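Okay, banana bread people, I finally have opinions worth sharing. Seven loaves since June and I'm not tired of it yet!

Biggest change for me: roasting the bananas first, skins on, until they go black and start leaking that syrup. Pour the syrup in too. All of it.

Second: brown the butter. I know, one more pan to wash – but the kitchen smells like toffee and the crumb goes darker and a little nutty.

I bake at 353 because my old oven's dial is off and that's where the middle cooks through (40 minutes in the short tin, 18 for muffins). Yours will be different, so poke it with a skewer. 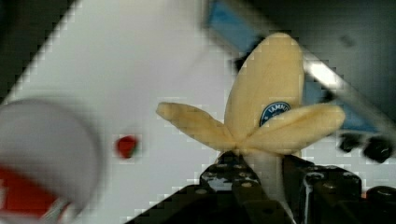 Renata Mazurek writes that I'm wrong about the walnuts and they should be toasted and go on top only, never inside, where they turn soft.

Renata, I tried it tonight and you win. So crunchy! I pressed them in with a spoonful of brown sugar and the crust crackled when I cut it.

Next up is rye flour, half and half with white. Necati Ertürk swears by it with a bit of cardamom – will post the loaf tomorrow, good or bad.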